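Cristian Lozano sorts tableware for Condori, a small firm that catalogs household ceramics, and does most of the work at a kitchen table. We spoke in October about utensil holders with two joined vessels. 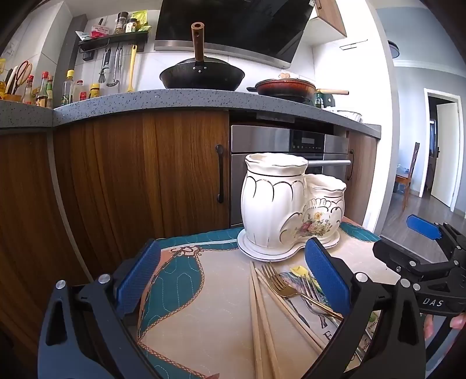
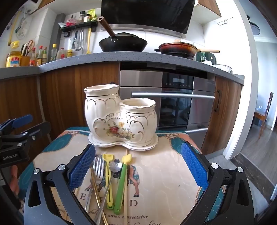

Double holder in white ceramic, on its tray, with a floral motif.

"The tall side takes chopsticks and long handles," Lozano said. "The short side takes teaspoons. Put a short spoon in the tall jar and you lose it."

He gives the weight limit as 800 grams of utensils, spread over both vessels. "Past that, people lift it by the rim, and a ruffled rim chips."

The tray, in his view, should stay under the holder at all times. He empties it every 15 days and washes the jars with a bottle brush. Wooden pieces air-dry for 20 minutes before they go back in, handles down.

Asked about the Tasenitz and Vositz pieces he cataloged earlier, he was brief. "Single jars. Easier to clean, harder to sort. I kept one for ladles."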